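A morning at the Mikus open day in Lodley

I live twenty minutes from Lodley by bus and for years I have passed the Mikus building without knowing what they make inside. From the road it is a long grey wall with one door and a bicycle rack. In December they opened for visitors, from 9 in the morning until 2, and because my bread comes from the shop across the street, I saw the notice and went.

Mikus makes steel shelving and the small parts that hold it together. The work is mostly for libraries, pharmacies and archive rooms. I worked in an archive for many years, so I have lifted boxes on and off such shelves without ever asking who bent the metal. I was more curious than the other visitors in my group, I think, who had mostly come with children and were interested in the forklift.

We were let in by groups. Everybody got safety glasses, and people with open shoes were sent to a table where they could borrow a pair of boots. The boots were cold. My neighbour in the queue wore hers over two pairs of socks and complained only a little.

The first hall is where the steel comes in. It arrives in coils, and the guide told us that a coil can weigh 2,000 kilograms, so the floor under that part of the building was poured again when they moved in. They do not keep many coils. The steel sweats if the hall is warm in the day and cold in the night, and then it gets brown spots which must be cleaned before painting. There is a chalk board near the gate where the temperature is written three times a day. I liked this board very much. We had the same habit in the archive, with paper in place of steel, and also the same arguments about who forgot the evening line.

After this comes the press hall, and here you must put on ear protection. The oldest press was bought used from a company named Fekance which made kitchen stoves, and it is still painted in their cream colour. It makes one stroke, lifts, and the piece falls down a chute. The guide let us hold a shelf clip before and after the edge was turned. Before, it can cut you. After, you can pull your thumb along it. For me this was the best minute of the visit, because in our archive we had a set of cheap shelves where somebody had saved exactly that step, and every one of us had the scars on the knuckles.
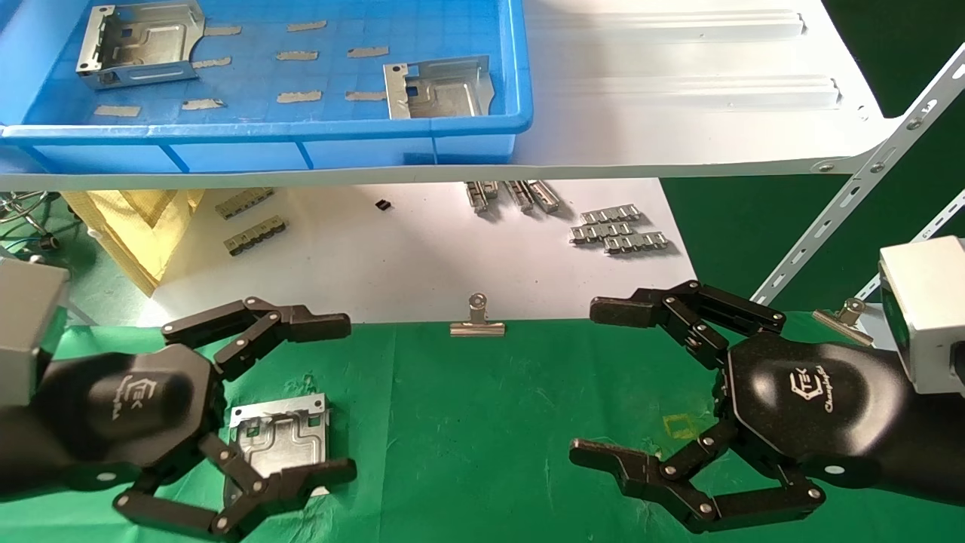
From the presses we walked to the paint line. The parts hang on hooks and travel slowly through a washing tunnel, then the powder booth, then the oven. There are 29 colours in the catalogue but the guide said that nearly everything leaves in light grey or white. Libraries for children order yellow. One pharmacy chain, Khokhar, asks for a dark green that nobody else buys, and when that order comes the booth must be cleaned for half a day before and half a day after. A boy in our group asked if they could paint his scooter. The answer was a very polite no.

I asked about the smell, as I had expected something strong. Powder paint has almost none, we were told, and the powder that misses the part is collected and used again. What I could smell was the washing tunnel, a bit like a swimming pool and a bit like dish soap.

Then there was a long wait in the corridor, because the group before us was late in the packing area. I mention this because it was the weak point of the day. Old people were standing, there were no chairs, and the water was back at the entrance. I would advise to come early if they do it again next year, or to bring a folding stool as one gentleman did.

The packing area was worth it. Each set of shelves is packed so that the person who opens the carton finds the feet first, next the uprights, next the shelves and at last the bag with clips. I have opened many cartons in my life where it was the other way round. The clips are weighed and not counted: a full bag holds 100 and the scale shows a red light if one is missing. They put in 8 spare ones too, which I never knew. In the archive we believed these were a mistake, and we kept them in a jam jar "in case they want them back."

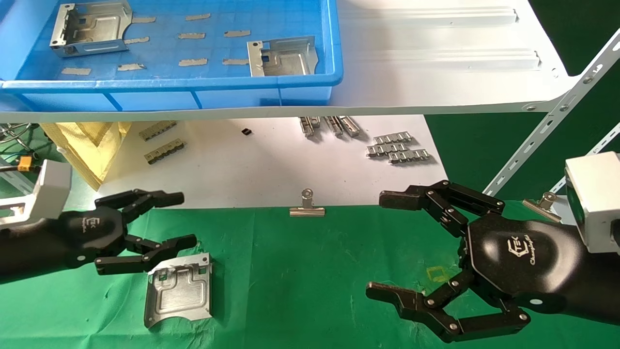

Danuk wrote to me, after reading the first version of this report, that the spare clips are no use if the older uprights have the narrow slots, and that I should warn people. The narrow slots were used until the change of catalogue, and the new clip will go in but it will not lock, so the shelf can tip when you load the front. I had not known this. I wrote to Mikus and got a short answer that they still make the old clip on request, and that it must be ordered by post or telephone because the online form does not list it.

At the end there was soup in the canteen, pumpkin or pea, and bread from my own bakery across the street. On a side table they sold shelves with small paint faults for a low price. I bought one narrow set in yellow with a scratch on the left upright. It was too long for the bus, so I walked home with it along the canal, changing shoulders at every bridge, and it now stands in my hallway with the shoes on it.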